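Teleop thread, week whatever of the shoe task. Posting as I go so excuse the typing

Task for anyone new: pick up trainer, put it in the shoe box, lid on. Sounds like nothing. My niece does it in four seconds flat

We're showing the arm by remote control for now. I drive, it records, the policy tries to copy me later. Hand guiding comes after, if the wrist joint stops sulking

Target is 30 clean demos before Hajnalka Kozma wants her arm time back. Currently on 19. "Clean" meaning I didn't swear and let go of the sticks halfway through

Things learnt so far, no order:

Laces are a trap. Go in from above and a finger slides under a lace, lift, and now the shoe is swinging. Grab the collar at the heel instead

Slow is not the same as careful. My early demos are dead slow and full of tiny pauses where I was thinking. The policy copied the pauses. Beautifully. It now stops over the shoe and has a little think

So: decide before you move. Then move once

Also kept the log window open on the big monitor the whole time, which is teh only reason I spotted the dropped timestamps. Lost 2,338 steps to that. Gone. Not thinking about it

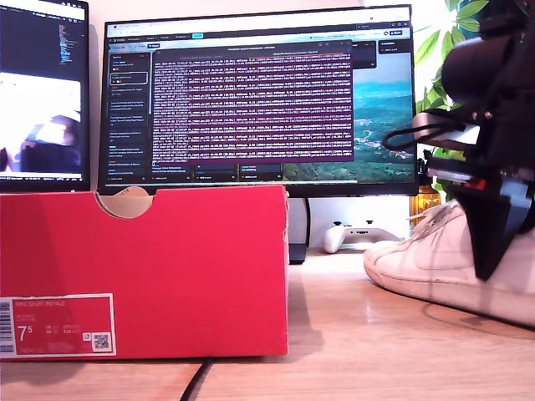
Rogério Leite says I should stop deleting the fumbles, because a policy that has only ever seen perfect grabs has no clue what to do after a bad one. He'd keep every miss as long as it ends in a recovery

Fair. Annoying, but fair. I'd binned a good few of those

New rule then — miss is fine, giving up isn't. If I nudge the shoe I chase it, regrip, carry on. Those go in a seperate folder so I can train with and without and see

Controller vs leading the arm by hand, people keep asking. By hand is nicer for the approach, you feel the contact. Sticks are better for anything long, my shoulder's had enough

Deadzone on the left stick was set far too wide btw. Every small correction came out as nothing, nothing, LURCH. Check yours first, before you blame your own thumbs like I did for 2 evenings

Serpil Işık asked if the same demos will do for boots. No idea. Doubt it, different collar, different weight. Will try one on Rono once this set's finished and report back

Tea, then demo 20. Starting it with the toe pointing the other way, wish me luck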